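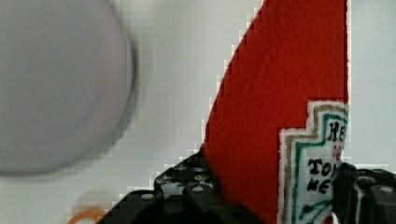 Prokley opened its workshop doors to the neighborhood on Oct 27, 2023, and 400 people came through before the lights went down, a good many of them under the age of ten and very hard to move along once they had found the robot arm.

The arm belongs to the Pandenero project, which has been working since June on teaching machines to handle soft things, the kind that squash and slip and never sit the same way twice. Visitors watched it go after toys from a play grocery set, and the red felt ketchup bottle with the stitched label was easily the crowd favorite. Every time the two black fingers closed in on it, the chatter in the room dropped to a whisper!

"A hard box is easy, but felt gives way under you, and you have to know how much to squeeze," said Jingyi Han, who ran the demonstration and cheerfully answered the same questions all afternoon. Idalina Aguiar, who teaches second grade nearby, brought her whole class along and said they were already planning to build a gripper of their own out of cardboard and string.

Prokley hopes to hold another open day next June, with more room around the table and a step for the smaller visitors to stand on.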